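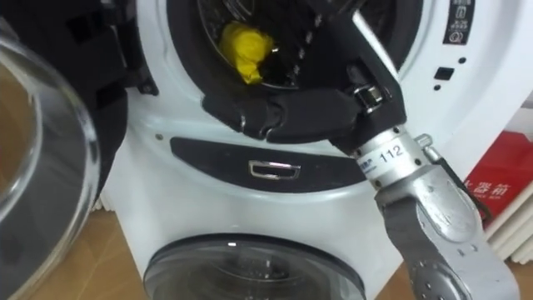 May 17, 2020

Dye bench, batch 11, weld on cotton.

Picking up from the mordant notes. All the cotton scoured again before anything else, because batch 10 came out blotchy and I still blame the Poulain yardage. It feels clean and it isn't. Second scour water went tea brown. Third one nearly clear, called it done.

Dry weight of goods 267 g after scour. Lost a bit to the wash, as usual. Alum acetate this time, no tannin step. Know I said I would never skip tannin on cotton. Want to see it once without, so the comparison is on paper and I can stop arguing with myself.

Weld: dried tops from Zindik, last year's bag, the one with the torn label. Smells fine. Chopped small, soaked overnight in tap water, then brought up slow. Kept it under a simmer. Burner on the left runs hot even on low, swap it for the right one next time. Pot went over the mark once while I was on the phone, pulled it off for a few minutes. If the color turns out dull that's probly why.

Pinch of chalk in the bath. Our water is soft and weld likes it hard. Forgot to weigh the chalk. Small pinch, flat of a teaspoon, no more.

In the bath 2 hours, left to cool in the pot with lid on. Turned it whenever I walked by. Should be more regular about that, the folded bits are always where the pale streaks come from.

Wet color very strong, greenish at the edges of the pot, straight lemon where the cloth was moving. Not trusting any of it till it's dry.

Strips cut:
A - weld only
B - weld, iron dip, quick
C - weld, then over to indigo when the vat is awake
D - old tannin method from batch 10, same bath, for comparison

B went olive right away. Iron too strong again. Halve it. Also KEEP THE IRON SPOON AWAY FROM THE SINK SIDE, there's a grey thumbprint on the good Sosier linen now and it will not come out.

Vat: sulky. Blue on top, should be yellow-green underneath and it's more like pond. Fed it a little fructose and lime, stirred, lid back on. pH strips are finished, the new pack is on the Nimimik order with the gloves and the sieve cloth. Order hasn't shipped. Going by smell and color until then, so C waits.

Rinse notes. Neutral soap only, anything with washing soda pushes weld orangey and then you're reading the soap and not the dye. Cool water. Whoever uses the bench after me please don't put the soda tub back on the soap shelf, they look the same from arms length.

Lightfast test: half of A and half of D taped under card in the south window. Other halves in the drawer. Look at them end of May, not before. I peeked last time and moved the card and ruined teh edge.

To do
- rerun B with half iron
- weigh the chalk!!
- scour test on the Poulain remnant alone, hot and long
- ask Zindik if new crop weld is in yet, and price for the bigger bag
- strain and freeze the spent bath, still plenty of yellow in it, good enough for wool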